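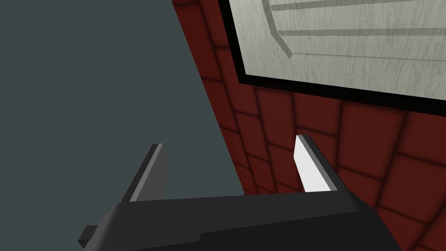
Collecting wrist camera demonstrations in a simulated kitchen

Posted by Isla MacAulay, January 31, 2020

These are the steps we use at Stovside to record demonstrations in simulation for a policy that learns from the wrist camera. They assume you already have the Akosdale kitchen scenes installed and can move the arm with a hand controller. If you can't do that yet, finish the setup page first and come back.

Before you start

You need the simulator, a controller with a trigger, and the Fivlow recorder. Close anything else that uses the graphics card. If the display drops frames while you are driving the arm, your motions get jerky and the policy will learn the jerks.

Make a new folder for each session. Name it with your initials and the task name. Do not reuse a folder from an earlier session, even if you only recorded one episode in it.

Step 1. Load the scene and check the wrist view

Open the task and switch the preview to the wrist camera. Both fingers should be visible, open, with a clear gap between them. The gripper body should run along the bottom of the view. If you see only one finger, the camera mount has been loaded with the wrong offset. Reload the arm file and look again.

At the start of an episode the wrist camera may see very little of use. It can be facing a plain blue-gray surface and a stretch of dark red wall tile, with none of the task objects in view. Leave it that way. The starting pose is drawn at random and the policy has to learn to search from it, so don't steer the arm to a nicer view before you press record.

Step 2. Set the recorder

Set the recording rate and leave it alone for the whole session. Turn on the wrist camera, the side camera, joint positions and gripper opening. Type the task instruction in the text box exactly as it appears on the task sheet. Spelling differences are kept as separate tasks when the data is merged, and sorting them out later is slow work.

Step 3. Record one practice episode

Start recording, do the task once, and stop. Play it back from the wrist camera only. Check these points:

The fingers close when you pull the trigger, without a visible delay.
The picture does not freeze at any point.
The gripper opening value changes in the log when the fingers move.

Delete the practice episode when you are done with it.

Step 4. Record the set

A full set is 44 episodes. Work at an even pace. Move toward the object in one smooth motion, slow down for the last part of the approach, close the fingers, and wait a moment before lifting. If you miss the grasp, open the fingers, back off a little and try again in the same episode. Recoveries are worth keeping. If you miss three times, stop and mark the episode as failed.

Let the scene reset fully between episodes. The reset picks new object positions and a new starting pose for the arm. Pressing record before it finishes gives you an episode that begins with objects sliding into place, and those have to be thrown out.

Take a break after every 5 or 6 episodes. Ksawery Kołodziej compared our early sessions and found that grasps got sloppier toward the end when people worked straight through.

Step 5. Review and label

Go through the set at double speed. Give each episode one of three labels: good, recovered or failed. Keep the failed ones in the folder. We don't train the policy on them, but Sorcha Ritchie uses them for the success classifier.

Watch for long stretches with no motion at the start. Trim them to less than a second. Do not trim anything from the middle of an episode.

Step 6. Upload

Run the check script on the folder. It compares the number of video frames with the number of joint readings and lists any episode where they differ. Remove those episodes and record replacements, then upload.

How much to collect

Our first drawer policy was trained on 244 episodes and worked only when the arm started close to the handle. With 1524 episodes and random starting poses it reached the handle from most of the places we tried. Simple pick tasks have needed fewer. Train once after the first few sets before deciding how many more to record.

Questions about the recorder go to Magnus Purves. Changes to the task sheets go to Kulsoom Ghumman.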